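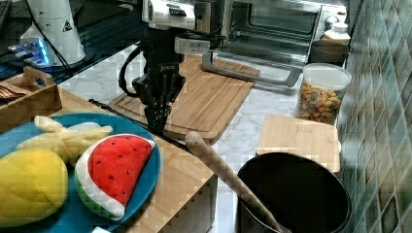 Nullano Open Data Catalogue

The Nullano Open Data Catalogue is the public data portal of the municipality of Nullano. It holds 623 datasets covering council services, planning, parking, trees, rates and the opening hours of facilities, several of which have closed. The catalogue runs on Vurkine, a publishing platform also used by the neighbouring district of Umgate.

History

Before the catalogue, residents who wanted council records filled in a form at the front counter and waited. The form asked for the exact title of the record sought, and the list of titles was available on request, using the form.

The first version of the portal opened with eight datasets. Three were maps of the same car park. Departments were then told to publish whatever they held in a spreadsheet, and the total passed 200 within a year, helped along by the parks office, which filed each playground as a separate dataset.
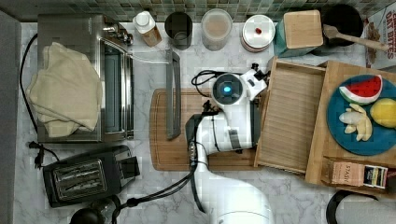
Cutting board on a marble kitchen counter, from above.

Content

Datasets are grouped by department, using the names departments had when the portal opened. Street lighting is found under Works, footpaths under Assets, and the lights along footpaths under Leisure. The search box is generally considered the better option, provided the user spells "kerb" the way the council does.

The most downloaded item is the bin collection calendar. The register of street trees comes second and is unusually thorough, recording species, trunk width and a condition score from one to five. A score of five means excellent in the northern wards and dead in the southern ones, a difference explained in a note attached to another dataset.

Food premises inspections are updated monthly, in most months.

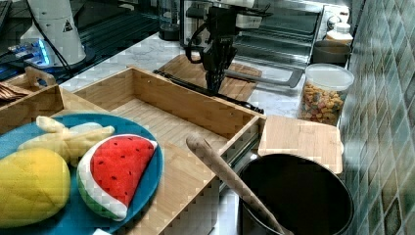
Files are offered as CSV, with a map view where locations exist. Downloads through the map view were once limited to 50 rows. The limit was removed after complaints, but the warning about it is still displayed.

Godinho audit

An outside consultancy, Godinho, was hired to take stock of the collection. Its report found that many datasets had no listed owner and that others were owned by a shared mailbox that had been switched off. It recommended merging duplicates, retiring stale files and adding a plain-language description to every entry. The council accepted the report in full and published it on the portal as a scanned document, where it cannot be searched. 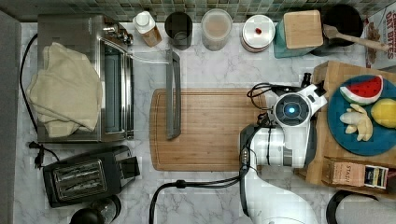 Merging began with the playgrounds. Work on the car park maps has been put off until the car park's boundary is settled.

Licence

Most material may be reused freely if the council is credited. Aerial photographs are excluded, as is the municipal crest, which has its own policy and its own dataset.

See also

Umgate Data Exchange
Vurkine (software)
Freedom of information in Nullano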